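Mindby Pour Kit
Two-arm task set for school clubs and team events

The Pour Kit is the bench task set for the Brastitz student league, pouring category. It is sold to clubs that already run a pair of Prolness arms and need a repeatable drinkware task for coursework or practice.

Grasping the mug

The first exercise is a handle grasp with one arm. Teams bring the fingers to either side of the handle, close, and lift clear of the table. Mugs, cups and drink bottles are not supplied – clubs provide their own, in mixed colors.
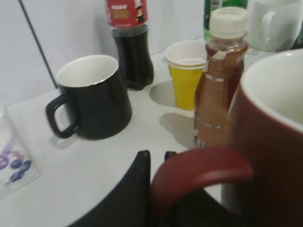
Grasping the bottle

Clear plastic is the harder case. Students log wrist camera frames during the approach and label them by hand before training. The workbook allows 40 approaches per bottle.

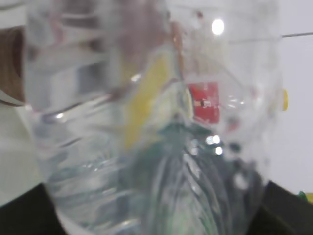

Wrist view, clear bottle between the fingers.

Two-arm pour

One arm holds the mug upright while the other tilts the bottle. Both arms run from the Khan controller, firmware 34 or later. Practice runs are scored on mug angle and bottle position.

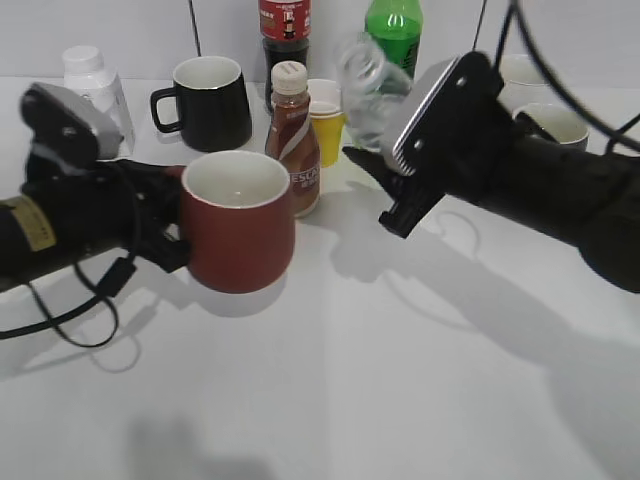
Clubs new to two-arm work should complete both single-arm exercises first. The log format is the same throughout, so earlier recordings can be reused.

Contents
Student workbook
Scoring sheets, pack of 200
Table markers
License for 2000 logged runs

Orders for the July session close 10th May. Arms and controller sold separately.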